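4.2 Lining up the wrist and head streams

I'll admit I thought this part would take an afternoon. We record from a camera on each hand-held gripper and one more at head height, every stream has its own clock, and the policy wants them all as one tidy row per time step. Dumisani Mahlangu wrote the first version of our alignment tool (we call it Dresum), and it matched each wrist image to the nearest head image by timestamp. Simple! It also drifted, and by the end of a long take the two views could be 80 ms apart, which matters a lot when a jaw is closing. 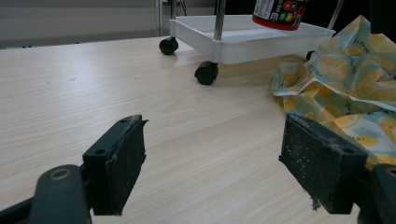

So I rewrote the matcher to fit a clock offset and a drift term for each take, using gripper motion that both views can pick up. The fit runs on short windows, and we throw out any window where the hands are nearly still, because there's nothing there to lock onto. Reshma Khumalo pointed out that wrist views full of plain tabletop give the motion estimator very little texture (she was right, and it cost me a week), so we now weight each window by how many tracked features survive it. Cloth helps a lot here. Folds and prints give the tracker plenty to grab, although a cloth that's being dragged has to be masked or it pulls the estimate along with it.

Figure 3. Wrist view (top) and head view (bottom) of the cart and cloth setup. The two views are from different moments.

The other headache was perception. Shiny thin parts, like the chrome on the cart, come and go in the depth estimates, and our planner used to treat every gap as free space and happily route a finger straight through it.

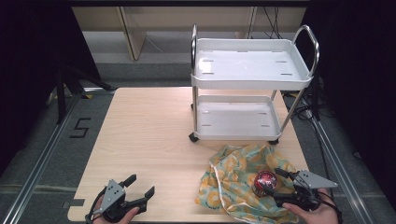
Mandla Coetzee's fix was to keep an "unknown" label for those cells and let it fade over 7 steps, so one bad depth estimate can't open a path. It makes the planner a bit shy near the handles, and I can live with that. We ran the full pipeline on 284 takes and had to drop 39 of them, mostly where the drift fit never settled. I'd love to win some of those back with a better motion mask, and Section 5 covers what we've tried so far.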